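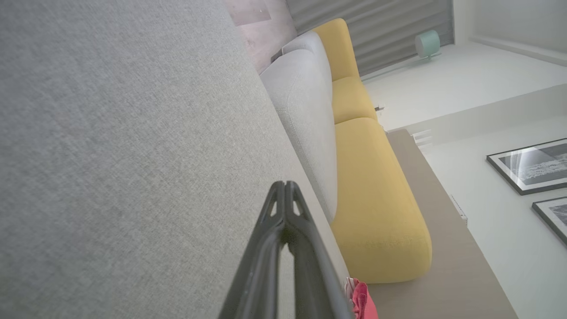 ## Two-arm cell: wrist view offset after finger change

**Juniper Kincaid**, 2 May 2024

We run a two-arm cell that picks clothes off a sofa and folds them. I replaced the fingers on both grippers and ran the hand-eye routine again. The left arm is fine. The right arm now closes 3 mm beyond where it should, always in the same direction. On thick fabric it still gets a grip, but on a single hem it misses.

The camera mounts were not removed. The cable on the right was unplugged and put back. Firmware is unchanged and error 897 appears in the log once at start-up, then clears. Is this a calibration fault or a mechanical one?

---

**Bogumił Kaczorowski**

A constant offset in one direction is nearly always mechanical. Check in this order:

1. Power down and take the weight off the arm.
2. Slacken the finger screws, push both fingers fully home against the housing, and tighten evenly.
3. Close the gripper with no load and look at the tips in the wrist view. They should meet without one riding over the other.

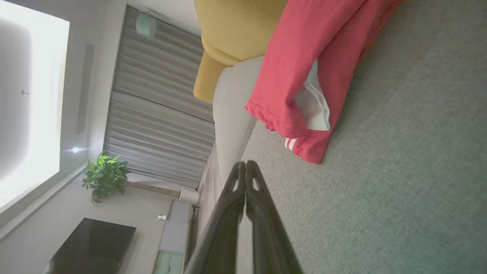 4. Zero the gripper in the closed position. If you skip this, the old finger length stays in the tool file.
5. Repeat the hand-eye routine with at least 12 poses, with the wrist turned through a wide range. Poses that are all near upright give a poor result along the camera axis.

Error 897 on our Kowalczyk controller is a camera timeout. It is harmless if it clears.

---

**Murray Paewai**

Had this at Dolness. Swapped the camera, made no difference. Reflashed it and it went away.

---

**Josée MacDonald**

I would not reflash until the cable has been looked at. 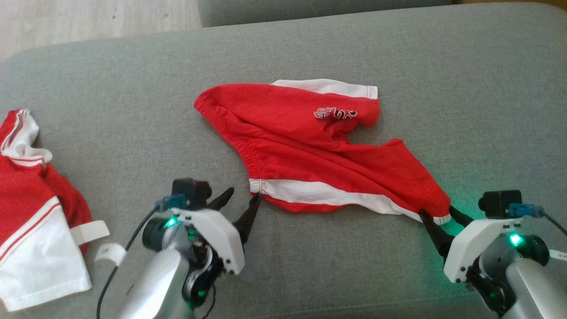 Cable routing matters more than people expect on these wrists. If the lead is too short it pulls on the connector when the joint rolls, and the camera module tilts slightly on its bracket. The plug is at the side of the module, so any pull is sideways. Leave a loop down the arm, as on the left one with the red shorts, and tie it below the wrist joint. For a test piece, pinch the end of a white hem band as the right gripper has it: the edge against the red is easy to find in both the head and wrist views, so you can compare the two positions directly.

Our service interval is 2,000 cycles for finger screws. We check the camera bracket at the same time.

---

**Juniper Kincaid**

Finger screws were the cause. One finger on the right was not fully seated. Zeroed, recalibrated, and the offset is under 1 mm. The lead was also tight, so I have given it more slack. 897 still shows at start-up.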